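The Closing Stitch: How Suturing Is Taught at Wellunura

Features

In the surgical wing of Wellunura Hospital, the last stage of an operation receives as much attention from the teaching staff as the first. Closure was once given to the most junior person at the table, often with little comment. Under a curriculum adopted by the department, it is now taught, observed and assessed as a discipline in its own right.

The Wellunura program admits nine trainees each year. Before any of them places a stitch in an operating theatre, each must complete 166 hours of supervised bench practice, most of it devoted to needle handling, the spacing of bites and the tension of the thread. The requirement is among the longest of its kind in the region, and applicants are advised of it at interview.

"A trainee will arrive able to tie a knot," said Dr. Igor Paulík, who directs the program. "We ask them to tie the same knot when the tissue is swollen, when the edge is uneven and when the hour is late. The wound should look the same at both ends."

Dr. Paulík came to Wellunura after a long appointment in general surgery and brought with him a preference for repetition. His trainees begin on foam pads, move to layered synthetic skin and proceed to tissue only when a supervisor has signed each page of the logbook. The logbook is a plain bound volume. Entries are made in ink, and errors are struck through with a single line so that the original remains legible.

The material itself occupies several sessions. A suture must hold tissue edges together long enough for healing to establish itself, and it must do so without starving those edges of blood. Thread drawn too tightly can damage the tissue it is meant to support. Thread left slack may allow a gap. Between these lies a narrow range that instructors describe in words and trainees learn largely by eye and hand.

Absorbable threads are broken down by the body over a period of weeks or months, depending on their composition. Non-absorbable threads remain until they are removed, or are left in place where permanent support is wanted. Braided threads generally handle well and hold a knot securely, while single-filament threads pass through tissue with less drag but often require additional throws. Trainees are expected to justify their selection aloud before the packet is opened.

Colour is also a practical matter. A dyed strand is easier to follow against red tissue, particularly where blood has collected along the incision and the line of the wound is harder to read. Pale threads are more often chosen near the surface of the skin, where a visible mark would be unwelcome.

The teaching rooms are on the second floor, in what was formerly the Skála reading room. Its oak shelving was retained and now holds practice pads, needle holders and several generations of instruction manuals. The oldest of these recommends silk for nearly every purpose. Zdislava Jurčo, the department's senior theatre nurse, keeps it on the lowest shelf and refers to it in her lecture on the handling of sharps.

Ms. Jurčo teaches the counting of needles, the passing of instruments and the care of fine jaws and tips, which are easily misaligned. She also instructs trainees in the management of the free end of a thread. "A long tail catches on everything," she said. "A short one is gone before the knot is made. They learn to look at the whole strand, including the part they are not holding."

Running and interrupted closures are taught side by side. A running closure uses one continuous strand and can be completed quickly, with the tension shared along its length. Interrupted stitches are tied individually, and the loss of one need not affect its neighbours. The department assesses both techniques and does not state a general preference.

According to departmental records, trainees logged 3,519 practice closures in the most recent academic year. A portion were completed with instruments, a portion by hand, and all were reviewed by a member of the teaching staff. Individual trainees may place up to 2,000 stitches before their final assessment, which is held each December.

Dr. Paulík attends every one of those assessments. Candidates are given an incision, a choice of thread and no time limit. When they have finished, they are asked to identify their weakest stitch and to explain how they would replace it.

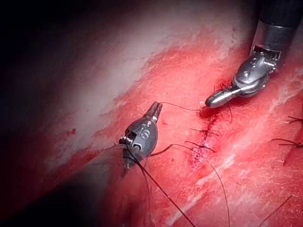
A dark suture strand at the upper end of a partly stitched incision.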